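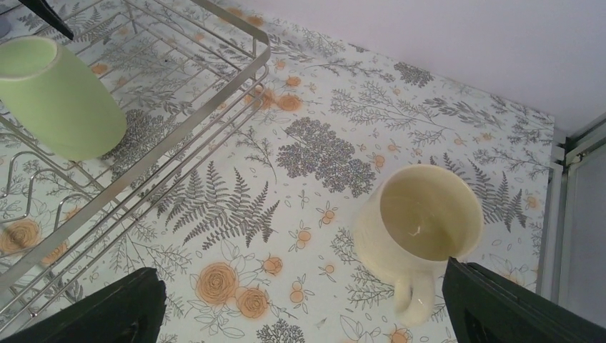 Rapport de projet tutoré
Lire et comprendre la posologie : réécriture de la notice de Vuroreo

Deuxième année, parcours préparateur en pharmacie
Rendu le 25 novembre 2022

1. Contexte du projet

Le sujet nous a été proposé par la pharmacie Lindholm, où deux membres du groupe sont en alternance. Les patients y reviennent régulièrement avec les mêmes questions au sujet de Vuroreo, un traitement du reflux gastrique vendu sous forme de gélules par le laboratoire Mavness. Les questions portent presque toujours sur la posologie : quand prendre la gélule, que faire en cas d'oubli, peut-on en reprendre une le soir si la douleur revient.

Les réponses sont pourtant dans la notice. Nous avons voulu savoir pourquoi elles ne sont pas trouvées ou pas comprises, puis proposer une version plus lisible de la rubrique « Comment prendre ce médicament ». Notre texte reste un travail d'étudiants et n'est pas remis aux patients pour remplacer la notice officielle.

2. La notice actuelle

La notice compte un peu plus de 2000 mots, imprimés recto verso sur une feuille pliée. La rubrique posologie commence au bas du recto et se termine au verso, après le pli. Le médicament existe en 3 dosages et les consignes de chacun sont données à la suite dans un même paragraphe. Le patient doit donc lire l'ensemble pour repérer ce qui concerne sa boîte.

Nous avons relevé plusieurs difficultés de vocabulaire. « Dose unitaire », « prise quotidienne unique » et « à distance des repas » apparaissent sans explication. La dernière formule pose le plus de problèmes, car certains patients comprennent avant le repas, d'autres après. La consigne en cas d'oubli figure dans une autre rubrique, entre le surdosage et l'arrêt du traitement.

À titre de comparaison, nous avons lu la notice de Relinstead, un médicament de la même famille. Elle est aussi longue, mais présente la posologie dans un tableau avec une ligne par dosage. Nous avons repris cette idée.

3. Méthode

Nous avons préparé un questionnaire court, à remplir au comptoir ou dans l'espace d'attente. La première partie se faisait avec un extrait de la notice actuelle, la seconde avec notre version. Pour éviter que tout le monde commence par le même texte, nous avons inversé l'ordre un jour sur deux.

Les situations proposées étaient les suivantes :
- vous avez oublié la gélule du matin et il est midi ;
- vous avez encore mal après la première prise ;
- vous n'arrivez pas à avaler la gélule entière ;
- vous allez mieux avant la fin du traitement.

Nous avons recueilli 89 questionnaires complets. Les questionnaires où une page entière manquait ont été écartés. Aucune donnée de santé personnelle n'a été demandée et les feuilles étaient anonymes.

4. Résultats

Avec la notice actuelle, l'oubli est la situation la moins bien traitée. Beaucoup de personnes ont répondu qu'elles doubleraient la prise du lendemain, ce que la notice interdit. Avec notre version, cette réponse est devenue rare. La différence est moins nette pour la douleur persistante : plusieurs participants ont compris la consigne mais ont noté dans la marge qu'ils reprendraient quand même une gélule.

La durée du traitement est mal retenue dans les deux cas. La notice indique 14 jours sans nouvel avis médical. Une partie des participants y voit une durée minimale, d'autres pensent pouvoir arrêter dès la disparition des symptômes. Notre formulation, « ne dépassez pas 14 jours sans en parler à votre médecin », a corrigé la première erreur et n'a rien changé à la seconde.

Pour la gélule difficile à avaler, les réponses sont bonnes avec les deux textes.

5. Version proposée (extrait)

Prenez une seule gélule par jour, le matin, avec un verre d'eau, avant de manger.
Avalez-la entière. Ne la croquez pas et ne l'ouvrez pas.
Si vous avez oublié une gélule, ne prenez pas de dose double le lendemain. Continuez comme d'habitude.
Si la douleur continue, n'augmentez pas la dose de vous-même. Demandez conseil à votre médecin ou à votre pharmacien.

Le tableau des dosages est en annexe A. La dose inscrite sur l'ordonnance passe toujours avant les indications générales.

6. Limites

L'enquête s'est faite dans une seule officine, auprès de personnes qui ont accepté de prendre le temps de répondre. Les patients pressés et ceux qui lisent difficilement le français sont peu représentés. Nous n'avons pas non plus vérifié ce que les gens font chez eux avec leur traitement, seulement ce qu'ils déclarent.

Le questionnaire avait aussi un défaut : la question sur l'arrêt du traitement pouvait se comprendre de deux façons. Nous l'avons remarqué trop tard pour la modifier.

7. Suite prévue

Une seconde série de questionnaires est prévue en décembre avec la question corrigée et des caractères plus grands pour le tableau. Les annexes B et C contiennent le questionnaire vierge et la grille de correction.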